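Reading a Club Season from Match Data
Speaker notes, Huritz coaching day, 1 July 2018

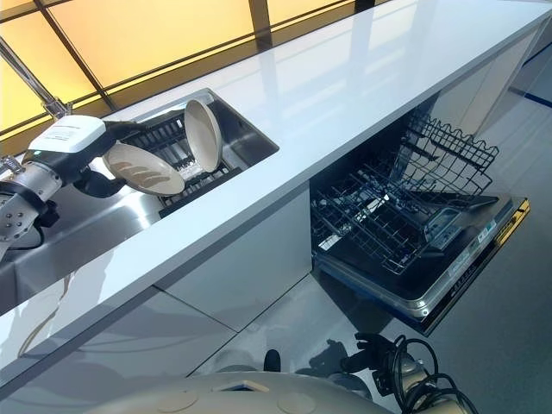

Slide 2. Data set. One club season of field hockey, first team only, league and cup. 16 matches logged. Possession entries coded by one analyst from the Softić match sheets. Warm-up games left out. Say early that this is a single club, Brostik, and that the pitch at Purkitz is narrower than most in the league.

Slide 3. Circle entries. 368 for, across all matches. Explain the coding rule: ball under control inside the circle, re-entry within the same attack not counted again. Expect a question on deflections. They go in as entries only if an attacker plays the next touch.

Slide 4. Turnovers. 687 in the middle third. Show the left/right split before the totals. Most of the right-side losses came from the first pass after a free hit. Pause here for the clip.

Slide 5. Penalty corners. Two routines used until March, then a third added after the cup tie. Conversion went up, but the opposition was weaker in that stretch. Do not claim more than that. Skip the heat map if short of time.

Slide 6. Substitutions. Rolling changes logged by minute. Midfield shifts got shorter late in the season. Defenders hardly rotated. Compare with the sheet in the handout, second page.

Slide 7. What changed in training. Free-hit work moved to the start of the session. Small-sided games played across the width of the pitch. Goalkeeper included in both.

Questions. Coding template goes out by email after the lunch break.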